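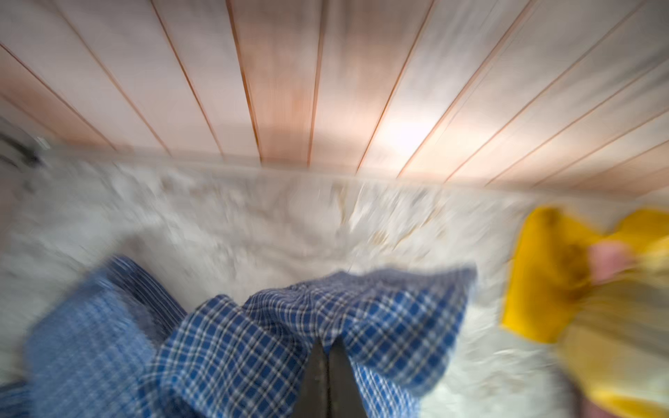 Wrist camera view, fingers closed at the blue plaid cloth. Attached by the person asking.

Wrist camera picture smears during cloth handling

Category: Grippers and end effectors / Maintenance
Status: Answered

Question

Our department operates a single-arm cell for sorting and folding garments. The arm carries a Fillau two-finger gripper with a small camera on the wrist bracket, and the controller runs the Ornness cell software. Since the bracket was replaced in September, the wrist picture has been streaked whenever the arm moves. In the attached view the checks on the blue cloth can be made out near the fingers, but the yellow item to the right is badly smeared and the seams in the wood panelling behind look doubled. There is also a patch of glare on the panelling.

The exposure setting is automatic. The bracket screws have been checked and are tight. We should be grateful for advice on the following points: whether the fault lies with the bracket or with the camera settings, and whether the hand-to-camera calibration must be repeated in either case. The cell has completed 797 cycles since the bracket was fitted.

Answer 1 (accepted)

The two possible causes should be separated before any part is changed. Bring the arm to a complete stop above the work surface, wait 5 seconds and save a picture. Then save a second picture during a slow move, with no cloth in the fingers.

If the stationary picture is sharp, the bracket is probably sound at rest and the exposure time is the first thing to correct. Switch automatic exposure off and set the time to 10 milliseconds. The picture will be darker. Add light from the side, and move any lamp that shines directly on the panelling – glare of that kind can mislead automatic exposure.

If the stationary picture is also soft, clean the lens cover with a dry lens cloth and check the focus ring, which is easily turned when a bracket is changed. Lock it again afterwards.

Doubled lines deserve separate attention. They may indicate vibration, and tight screws do not rule this out. With the drive power isolated, press lightly on the camera housing. Any movement means that the rubber washer is missing or has been fitted on the wrong side of the plate.

The calibration must be repeated in your case, whatever the cause of the streaking. A new bracket does not sit exactly where the old one did. Take 10 board positions, with the arm at rest for each, and repeat the procedure if the focus ring is moved later.

Answer 2

We had similar trouble at our Cornorau site and replaced the camera cable. It has been satisfactory since. The cable came from Beltrán.

Answer 3

With respect to the previous answer, a faulty cable generally produces missing pictures or broken bands. It would not normally cause streaks that follow the movement of the arm. I would leave the cable until the tests in Answer 1 have been carried out.

I would add that the wrist speed can be reduced for the approach alone. In the Ornness software this is set under the approach step, and the remainder of the cycle keeps its normal speed.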